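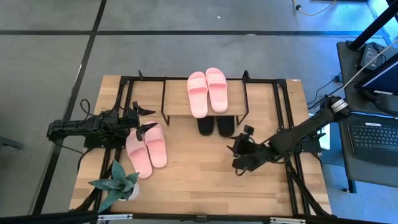

Most homes would do better with a smaller shoe rack. I know stores sell the tall ones as storage, but a tall rack mostly gives you permission to keep shoes you don't wear. When we moved to Nodbridge in April I bought a two-level rack for the front door, and it changed how I think about slides in particular.

Slides are the shoes people reach for most and put away least. They get kicked off wherever you stop walking. A low rack with an open shelf suits them – you can set a pair down with one hand, toes out, and step into them again later. The pair you wear every day goes on top. The other goes underneath.

Pairs should stay together, too. A single slide on a shelf is clutter, even if its mate is only a few feet away.

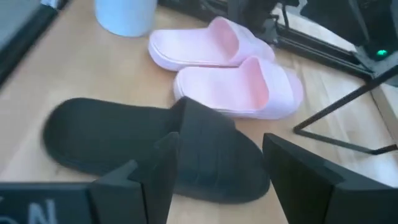 Krisztina Balogh disagrees with me on all of this and would put every pair in a closed bin by the door, since guests see the bin and not the shoes. I tried that for a week. I spent it digging for the left one.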